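4.2 Masking of robot hardware in wrist images

The object detector in Plokari takes wrist images at full rate and passes segment proposals to the Vorketti planner. Both modules assume that a segment belongs either to the workspace or to an object that can be grasped. At short range the assumption fails often. Flat plates, screw heads and cables give strong edges, and the detector closes these edges into segments that the planner then treats as obstacles. Figure 3 shows the kind of input that led us to place a separate masking stage in front of the detector.

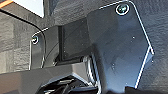

Figure 3. Wrist camera input with a dark mechanical assembly over a gray wood-grain surface. Bright highlights follow several plate edges and ring the two visible screws.

The masking stage combines two sources. The first is a rendered silhouette of the arm and gripper, computed from joint states and the calibrated camera pose. The second is a learned per-pixel score, trained on images labeled by hand. The silhouette is exact for rigid links up to calibration error. It contains no cables, because the kinematic model has none, and it has no knowledge of hardware that is not part of the model. The learned score covers both cases but is noisy along highlights, where the local contrast is dominated by reflection and carries little shape information.

We dilate the silhouette by five pixels before fusion. Smaller values left a thin rim of unmasked link surface after fast wrist motion, when joint states and images were offset in time. Larger values removed parts of objects that were close to the fingertips. The fused mask is the union of the dilated silhouette and all pixels whose learned score exceeds a fixed threshold. Connected regions are then filtered by area, with a lower limit that is relaxed for long, narrow regions.

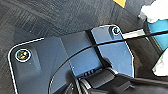
Thin structures need a treatment of their own, as a region filter based on area alone deletes them first. We trace ridge lines in the score image and join line ends when the gap is short and the directions agree. The joined line is kept if its curvature varies slowly along its length. A useful test case is a thin black cable that sweeps in a long arc over a blue-gray plate and crosses a narrow black strip on the way. At the crossing the contrast between cable and strip is low, and the ridge response drops. A join rule that looks only at distance may follow the strip instead. With the direction term included, the trace is carried over the crossing and the strip is handled as a separate line.

Labels for the learned score were drawn by two annotators under a written protocol. Maxine Donnelly prepared the protocol and Consuelo Chávez reviewed all disputed regions. Screws and washers take the label of the part they are fastened to. Cast shadows are labeled as workspace, even where they touch a link.
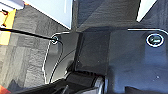
The mask is smoothed over a window of nine images. Within the window, each earlier mask is warped to the current view using the camera motion reported by the arm. Warping is valid only for surfaces fixed in the workspace; links that move with the camera are left unwarped. Cables fit neither case well. We assign them to the unwarped group and accept a small lag when they swing.

Head camera images go through the same stage with the temporal window switched off. The arm occupies a smaller part of these images, so the silhouette does most of the work, and the learned score mainly recovers loose cable loops beside the links.

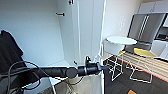

Planner integration is limited to one change. Vorketti receives the mask together with the segments and discards any segment that is masked over more than half its area. Segments with partial overlap are kept, but their occluded boundary is marked as unknown and is excluded from grasp sampling. If the unknown share of a boundary stays high for three consecutive updates, the planner requests a new viewpoint. The request uses the existing viewpoint interface and needs no change to the arm controller. Timing of the full stage is reported in Section 5.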